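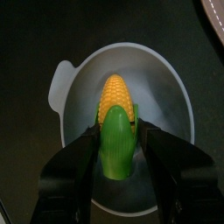 I have packed toys for a living long enough to have opinions about plastic corn. At Grindbridge we refurbish play sets that come back from nurseries and rental libraries, which means sorting, checking and repacking small things all day: play food, bowls, blocks, little boxes. Last November a pair of robot arms went in at the end of our line. I was ready to hate them. I've ended up the loudest fan in the building, and I want to make the case for them from the packing bench, where I still work.

Start with the wrists. A play-kitchen order from Lornbridge, our biggest customer, can run to 1122 pieces, and until the arms came every one of those was picked up, turned over and put down by a person. Try doing that until four in the afternoon. The arms are slower than any of us, and they fumble things a six-year-old wouldn't, but they don't go home with a heating pad. I'll take slow!

What I didn't expect was how much the job would ask of us. Somebody has to show the machine what a good pick looks like, and the people who know are the ones who have been doing it. Which side of the husk do you hold? How far do you open before you let go, so the bowl doesn't get dragged along with you? I had never put any of that into words. My hands knew it and that was enough.
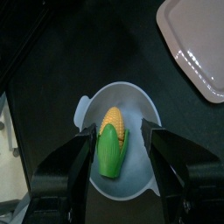
Now we argue about it over lunch, and I love those arguments. Two of my coworkers who barely spoke in 5 years spent a whole break on whether corn should go in tip up. (It should. The husk end is the part you want to hold.) A manual for our bench, if anyone had ever written one, would have said "place item in bowl." The new notes go on for pages, and our names are on them.

So here is my first opinion for any company thinking about this: pay for that knowledge. Ours did, after some pushing. Everyone who teaches picks gets 50 cents an hour on top for those hours, and the teaching happens on the clock. It's a small number and I'd like it to be bigger, but it says out loud that packing was skilled work all along.

My second opinion is about hours. When a machine takes over part of a shift, the time has to land somewhere, and who decides where is the whole question. We got repair time. There's a mending bench now, and I can spend a morning bringing back toys we used to throw in the bin. The Vornora warehouse across the road has talked about bringing in arms too, and I hope the packers there ask about the hours before the crates are opened. Ask early, ask in writing.

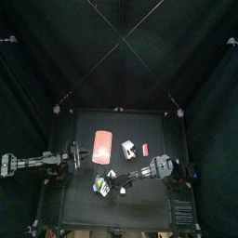
The robot table at Grindbridge, both arms over the work area.

I'm aware of what could go wrong. A manager could look at that table and see fewer paychecks, and a cheerful essay from me won't stop that. We have a written promise of no layoffs through the first 5 seasons, and I read it again whenever the arms have a good day. After that we'll have to bargain, and I plan to be in the room.

But I refuse to be gloomy in the meantime. I finish work with hands that can still open a jar. I know more about my own trade than I did a year ago, and people upstairs come down to ask me things. Tomorrow we start on the tiny boxes, which tip over if you so much as breathe near them, and I already have a theory about the corners.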